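3.2 Where folding takes place

The home visits described in Section 2 covered 58 households in Skula and Grellska. During each visit we recorded every episode in which a person folded, refolded or stacked a piece of household cloth, and noted the surface on which the work was done. This gave 817 episodes. We had expected tables and ironing boards to account for most of them. The bed came first in both towns, followed by the sofa, the lap and the top of the washing machine, in that order.

Householders gave plain reasons when we asked. A bed is wide, it is at a good height for someone standing, and clean laundry tends to be carried to the bedroom anyway, where the cupboards are. Several people also said that they did not want to clear the kitchen table twice in an evening. One household in Grellska owned a folding board and kept it under the bed on which the folding was done.

The bed is also a difficult surface. It gives under the hand, so that a crease pressed into thick cloth does not set the way it would on wood. The cover moves with the item when the item is dragged. Printed and checked covers, which were common in both towns, make it harder to judge whether an edge is straight, although a few people told us they used the lines of a check as a guide. Figure 4 gives two views of a thick cream-colored item with a thin dark pattern, folded on a checked bed cover in blues and grays.

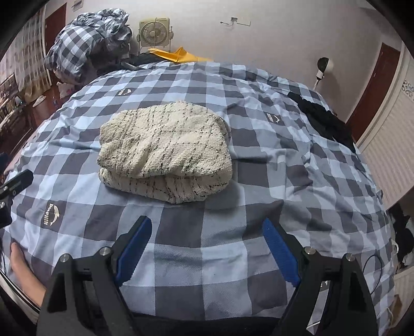
Thick items made up a small part of the record but took up a large part of the time. We use the word "thick" for any cloth with a looped, knitted or nubby face that does not lie flat under its own weight when folded in four. Towels are the main group. Heavy sweaters, bath mats and some throws behave in much the same way, and our coders did not always agree on which of these they were looking at once an item had been folded. We therefore dropped the split between towels and other thick items that was used in the pilot and report them together.

The end state of a thick item was coded on two points. The first was outline: whether the bundle could be called rectangular when seen from the side of the bed. The second was the top layer, which was coded as flat, rumpled or displaced. A rectangular outline with a rumpled top layer was the most common result. Most people were satisfied with it. When asked if the item was finished, they said yes and reached for the next one, and very few went back to smooth the top.

Displaced layers were treated differently. If the top layer lay across the ones below at an angle, or if one end was bunched, people were more likely to open the item and start again - though this depended on where it was going. Items meant for an open shelf were redone more often than items meant for a drawer. The Bednarek scale of neatness, which we used in the pilot, has no place for this, as it scores the item alone and leaves out the storage.

Figure 4. Folded cream-colored textile on a checked bed cover with dolphin logos. Two views. 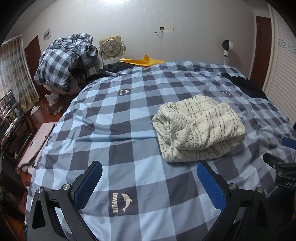

The state of the bed cover was coded as well, using a short list: smooth, shallow wrinkles, deep folds, heaped. We added this late, after the first 9 visits, and those visits are left out of the counts that use it. Wrinkles in the cover had less effect than we thought they would. People folding thick items rarely smoothed the bed first. People folding shirts and pillowcases often did, with one pass of the forearm, and then did it again partway through the pile.

Other bedding was often left on the bed during the work. Quilts and blankets were pushed to the wall side or the foot, and the folding was done on what remained. We did not measure the free area. From the notes, it seems that people worked close to the edge where they stood, even when the rest of the bed was clear, and moved finished items away from themselves to make room.

The full coding sheet, with the Viltari terms used by the second team and their equivalents in ours, is given in Appendix B. The sheet was last revised on 20 August 2023, and all episodes coded before that were coded again.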